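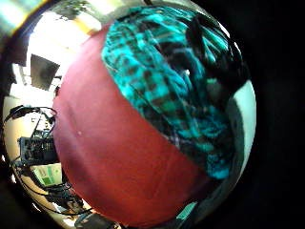 Plaid fabric beside maroon fabric, gripper camera

Shirt folding demos: how do you keep the robot from learning your table?

Snædís Fogh
posted 23 June 2020

Hi all! First post, so sorry if it's in the wrong section. I'm in the robotics club at Utton and our summer project is shirt folding. The plan is the usual one: we fold shirts ourselves wearing the sensor kits, record everything, train a policy on the recordings in Skondeo, and then let the arms have a go at the Manolakis student challenge in March. We've got plenty of time on paper. Less in real life, with everybody's summer jobs.

So far we have 49 good demos. By good I mean the shirt ended up folded and the tracking held the whole way through. I'm not telling you how many we threw out (it's a lot).

I've been training on what we have, and it's doing something odd. If I play it recordings from the same table it predicts pretty sensible motions. Then we borrowed a room in the Celtthorpe library to get more variety, with a pale tabletop and much dimmer light, and on those clips it might as well be guessing. The predicted grasp lands way off the hem, sometimes not on the shirt at all. Same shirt, same people, same kits!

My theory is that it's leaning on the background. The gripper cameras are fisheye, so besides the shirt they pick up the ceiling light, the wall, cables, whoever is leaning in. And our table has always had the same dark red cloth on it, because it makes the edge of the shirt easy to see. A teammate thinks the theory is nonsense and we just need more data.
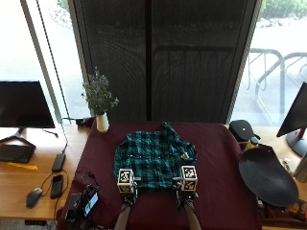
The other thing that bugs me is the tracking. Each hand has a cube with the square markers on it, and the fixed camera works out where the hands are from those. It's fine when I pinch the bottom hem and pull it toward me. When I cross one hand over the other to bring a sleeve in, I lose one of the cubes and the track jumps. Sometimes it comes back in the right place and sometimes the hand has teleported. We've been fixing the short gaps by drawing a straight line between the last good point and the next one, which feels like cheating.

So two things I'd love help with:

Do we need different tables and cloths and lights, or can we crop the gripper view tighter and carry on where we are? Moving the whole setup is a pain, there are cables everywhere and it takes us most of an afternoon.

And how long a gap in the tracking would you fill in before you give up and bin the demo?

Our budget is what you'd expect from a school club, so please don't tell me to buy a motion capture room – I've already dreamed about it.

threadbare_tom

Just get more demos. 49 is nothing. People use 1000 or more for this sort of thing. Once you have enough it sorts itself out.

oldservo

I have to disagree with Tom a bit there. I've helped with a club like yours for a few seasons, and we did the "just get more" thing our first year. We ended up with a mountain of recordings all made at one table, and what we got for it was a robot that was brilliant at that one table. You can collect all spring and still have the same trouble you have today.

Your theory sounds right to me, and you can test it tonight without recording anything new. Take a few of the clips that work, paint over everything except the shirt and the fingers with flat gray, and run them through. If the predictions fall apart, it was using the background. If they barely change, your teammate gets to be smug and you look somewhere else (I'd look at the exposure, if the library was that dim). One warning: flat gray looks strange to a model that has never seen it, so try it with random photo backgrounds too before you decide.

On cropping – go easy. The wide view is useful for folding! When the fingers are right down in the cloth, the middle of the picture is pretty much all fabric, and the parts out at the sides are what tell it where the rest of the shirt is. We cropped hard once and our robot could grab things nicely but had no idea which way to pull. I'd keep the full view and mask out the strip that looks back at the room, if it stays in one spot. On ours it didn't stay put, the wrist turns too much, so we gave up on masking and changed the room around instead.

You don't need to move the setup for that, by the way. Leave the table where it is and swap the cloth. Bed sheets from the thrift store are great. We did four cloths, blinds up and blinds down, and dragged a lamp about. Change it every few demos, not once a week, or you'll end up with all your sleepy afternoon folding on the blue sheet and all your careful folding on the red one. Ask me how I know.

Swap shirts as well, while you're at it. A plaid one gives the model loads of nice lines to hang on to. Give it a plain one and see how it likes that. I'd do this before March creeps up on you, and if the challenge people hand you their own shirt you'll be very glad.

For the cubes, what helped us most was practicing the fold so the hands never cross. Sounds silly, but you can bring the sleeve in from the same side if you let go and regrab. It's slower, and the tracking stays happy. The arms will thank you too, they hate crossing over each other a lot more than people do.

pinch_and_pull

Agree with oldservo on nearly all of it, so I'll only do the gaps.

Our rule was 16 frames. Anything up to that we filled, anything longer and the demo went in a folder called maybe. But where the gap falls matters more than how long it is. If the hand is just traveling through the air with nothing in it, a straight line is fine, don't feel bad. If it's in the middle of a pinch, or right when you let go, I'd drop it even if it's short. Those are the moments the robot has to copy closely, and a made-up path right there teaches it to miss by a little.

For the teleporting, plot the hand speed for each demo. The jumps stick up like fence posts and you'll find them all in a few minutes. I used to watch every clip by eye and I still missed some.

If you can borrow a second fixed camera, put it on the other side of the table, looking across. Even a cheap one. Check that both are on the same clock before you record anything, though. We lost a whole weekend's worth to that.

Snædís Fogh

Thank you so much, both (and Tom, we'll get there!). I did the gray background thing on four clips last night and the predictions went completely to pieces. Trying it with random photos next. My teammate has offered to bring sheets.

oldservo, when you let go and regrab for the sleeve, do you regrab at the cuff or halfway up? I keep ending up with a lump at the shoulder.

oldservo

Halfway up, then smooth it out with the back of the fingers. Mind the cube when you do.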